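Zesstead Tabletop Arm Kit: Acceptance and Safety Checklist, with Comments
Kitchen and dining cell, simulated twin included
Last revised November

This list grew out of the one we used for our first Zesstead kit, and it has been added to by more or less everyone who has had to bring one of these up since. The kit comes in two halves, as you will know if you ordered it: the arm, gripper and controller in the crates, and the simulated cell (the "twin") as a download. Zesstead asks you to accept both, and so do we. Please go through the twin first, all the way to the end, and only then open the controller crate. I know it's tempting to do it the other way round. I did it the other way round myself once and spent a long afternoon putting joint limits back.

Mark each line Pass, Pass with comment, or Hold. A Hold in Sections 1 through 4 means you don't power the real arm. The comments below are from our own unit, reviewed for the Traretden site, and I've left them in at full length so you can see what sort of thing is worth writing down.

SECTION 1. PAPERWORK AND DOWNLOADS

1.1 Packing list matches crate contents.
Result: Pass with comment
The crates were fine and very nicely packed, too, with every cable in its own labeled bag. The packing list called for the short gripper cable and we received the long one, which Zesstead says is interchangeable. It does fit. Tie up the slack well away from the elbow.

1.2 Twin version and controller version agree.
Result: Pass
Look on the release sheet for this and also in the About box. They should say the same thing in both places. If you've updated one and left the other, stop and update both.

1.3 Safety manual printed and kept at the cell.
Result: Pass
Yes, printed. A tablet goes flat, and it always seems to go flat on the day you want the recovery procedure.

1.4 Risk assessment signed for this site.
Result: Pass with comment
Ours was written for a bench in the open and we're putting the arm in a corner. Traretden agreed to a one-page addendum about the corner, and that's stapled to the back.

SECTION 2. EMERGENCY STOP AND SPEED LIMITS (TWIN)

2.1 Virtual stop halts all joints from full motion.
Result: Pass
Try it in the middle of a reach, with the arm stretched out, and again during a lift. We ran 18 stops over the morning and the twin came to rest cleanly every time.

2.2 Stop state survives a restart of the program.
Result: Pass
Close everything while stopped, open it again, and make sure you still have to clear the stop on purpose. I'm fond of this check because it's dull and it finds things.

2.3 Speed cap in shared-space mode is set to 300 millimeters per second at the gripper.
Result: Pass with comment
It was set correctly out of the box. The trouble is that the slider lets you go past it without so much as a warning, and I'd like to see a password or at least a little pop-up there. I've written to Zesstead about this. Until something changes, lock the profile after you set it.

2.4 Gripper force cap set to 60 percent for produce.
Result: Pass
More than enough for anything in the vegetable set. The tomato is the one to watch, as you'd expect.

SECTION 3. THE CELL LAYOUT (TWIN)

3.1 Base fixed to its pedestal; pedestal position matches the floor plan.
Result: Pass with comment
The twin puts the arm on a wooden box pedestal beside the table, and the kit's own floor plan does the same. Do measure from the table edge to the pedestal yourself once the real furniture is in, and type the real figure into the layout file. The default is a guess by someone who has never been in your building, bless them.

3.2 Collision shapes present on every piece of furniture.
Result: Hold, then Pass
Our one real problem in this section. The table and the pedestal had collision shapes and the chairs didn't, so the planner was perfectly happy to send the forearm through a chair back. Boutros, who supply the furniture models, sent a corrected pack and we loaded it the same afternoon. Please don't take the corrected pack on trust. Drive the gripper slowly toward each chair back by hand and see that the planner refuses.

3.3 Doors included in the reach map.
Result: Pass with comment
A door counts as a place where a person may appear. Check that the reach map treats the whole swing of the door as occupied, and that the handle hasn't been left out of the model. On our real site the door opens outward, so we had it easy, but yours may not.

3.4 Chairs tested both tucked in and pulled out.
Result: Pass
People don't put chairs back. I say this with love. Run the layout with the chairs in, then drag them out to where a person would leave them when getting up in a hurry, and run it again.

3.5 Walls and inside corners modeled.
Result: Pass
The elbow is what needs looking at near a corner, far more than the gripper. Everybody watches the gripper! Turn on the elbow trace for at least one full run so that you can see where it swings.

SECTION 4. PICK AND PLACE WITH PRODUCE (TWIN)

4.1 Object is gripped securely and lifted clear of the table before any sideways travel.
Result: Pass
Lift first, travel second. There's an option in the task file to blend the two moves, which saves a bit of time and looks lovely, and we leave it switched off for acceptance. Once you have your signatures you can have a conversation about it with your own safety people.

4.2 Lifted object keeps clear of chair backs and table edge.
Result: Pass with comment
Set the clearance on the object and the fingers together. The planner knows how long the gripper is, but out of the box it doesn't add the thing the gripper is holding, so anything that hangs down low is a surprise to it. There's a checkbox called "include payload." Tick it, save, reload the file, and make sure it's still ticked. Ours had unticked itself on the first reload and has behaved since.

Think about where your object ends up when it's held out past the middle of the table, too. A pepper over a chair is a small worry. A heavy bowl over a chair with somebody sitting in it is quite another, and the checklist ought to be filled in with the heaviest thing you mean to lift.

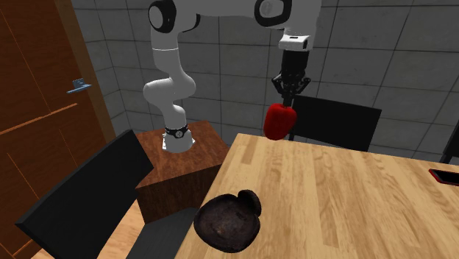 4.3 Personal items left on the table are treated as obstacles.
Result: Pass with comment
Phones, keys, reading glasses, the mug somebody was coming back for. The twin has a clutter set you can switch on and off, and I'd ask you to leave it on for every run in this section, even the boring ones. Our planner gave the flat items a wide berth but came closer to the low ones than I like, so we raised the margin by 2 centimeters and were happy with it after that.

4.4 Release happens only at the target and only at release height.
Result: Pass
Try to fool it. Move the target while the arm is on its way, and it should pause and replan with the fingers closed. If the fingers open at any point during the replan, that's a Hold, and I'd want to hear about it.

4.5 Loss of grip is detected and reported.
Result: Pass with comment
You can force a drop from the test menu. The arm should stop, tell you about it in plain words, and wait. The message on ours read as a string of numbers until we loaded the English text file, which lives in a separate download for reasons I've never understood. Load it early and save yourself the puzzling.

4.6 Irregular items (bowls, lids, anything with an uneven rim) have their own grasp file.
Result: Pass with comment
Murkel make the grasp files that ship with the kit, and their vegetable set is really very good. The bowl set is thinner. It's happiest with a plain round bowl and a level rim, and if your crockery is handmade or lopsided you should plan to teach those grasps yourself. Put aside a morning for it, and have some coffee.

SECTION 5. MOVING TO THE REAL ARM

5.1 All Holds in Sections 1 through 4 cleared and initialed.
Result: Pass

5.2 Real stop button tested with the arm unloaded, then loaded.
Result: Pass
One person on the button, one on the pendant, and please no swapping partway through.

5.3 First real run at the lowest speed setting, with nobody inside the reach line.
Result: Pass with comment
We taped the reach line on the floor in yellow and it was worth every inch of tape. Take the line from the twin with the arm fully extended and the payload included (see 4.2), then add your site margin.

5.4 Pedestal bolts checked cold, then again after the first hour.
Result: Pass
No movement on ours. Paint a little witness mark across each bolt head so you can tell at a glance next time.

5.5 Real run compared with the twin run, same task file.
Result: Pass with comment
Very close, and I was pleased. The real wrist turns a touch later on the approach than the simulated one does. Zesstead know about it and say it's within their tolerance, and I've no reason to quarrel with them, but write down what you see at your own site all the same.

OVERALL RESULT: ACCEPTED WITH COMMENTS

Open items carried forward: speed slider warning (2.3), payload checkbox on reload (4.2), bowl grasp files (4.6). Check again at the next software release, or sooner if the furniture moves.

Blank copies of this checklist are kept with the printed manual. If you add a line to yours, send it along and I'll put it in the next revision.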